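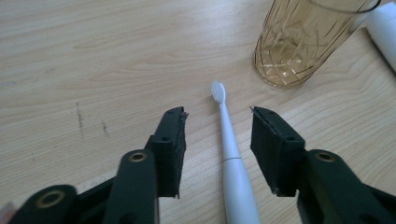 How to clean an electric toothbrush, the handle also

Written by Elínborg Lund, September 20, 2024

Most people rinse the brush head under the tap and put the toothbrush back in its place. I did the same for many years. Then one day in February I pulled the head off and saw a gray ring around the metal pin, and after this I started to clean the whole thing one time every week. It takes less time than making tea.

What you need

A bowl with 240 ml of warm water
A few drops of dish soap
Two cotton swabs
An old soft toothbrush, the manual kind
A dry cloth
A table with good light

I prefer to work at a table and not at the sink. In the sink the handle is slippery, and small parts like to go down the drain. If your table is made of wood, put the cloth under the bowl, and wipe up drops when they fall.

Before you start

Switch the toothbrush off and take it away from the charger. If you want to clean the charger on the same day, unplug it first. Do not put the handle in the dishwasher, and do not let it lie in the bowl. Many handles can be rinsed, but to be rinsed and to be soaked are two different things. Your manual says what is allowed for your model, and if it says something else than I do, please follow the manual.

Step 1. Pull the head straight off. On some models you must turn it a little first. If it feels stuck, hold it under warm water for a short time and try again. Do not use pliers.

Step 2. Put the head in the soapy water for 30 minutes. Meanwhile you can do the handle.

Step 3. Wet a cotton swab, press out the extra water and go around the metal pin. Most of the dirt sits here, old toothpaste mostly. Change to the second swab when the first one is gray.

Step 4. Brush around the button and along the seams with the old toothbrush. Use very little soap. On a white handle you will see quickly which places you have missed - with a dark one, turn it slowly under the lamp.

Step 5. Wipe the handle with the damp cloth corner, then with the dry part. Turn it upside down and look at the bottom, where water from the charger stand collects.

Step 6. Take the head out of the bowl. Brush the inside opening, rinse it well and shake it. Look at the bristles now. If they bend to the sides, it is time for a new head.

Step 7. Let the head and the handle dry apart from each other. I leave them on the table until the evening. A head which is put back wet gets the gray ring again much sooner. 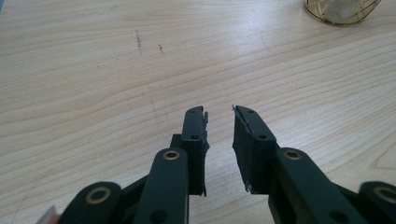 Kuldeep Pant wrote to me that he leaves out the soap and uses white vinegar mixed with water, half and half, only for the head. He says the white spots from hard water come off better this way, and that the taste is gone after two good rinses. I tried it and it works for the spots, but for old toothpaste I still like soap more.

If you travel

Clean and dry everything the evening before you pack. Wet bristles in a closed travel case start to smell after one day. When you come home, wash the case too, with the same soapy water, and leave it open overnight.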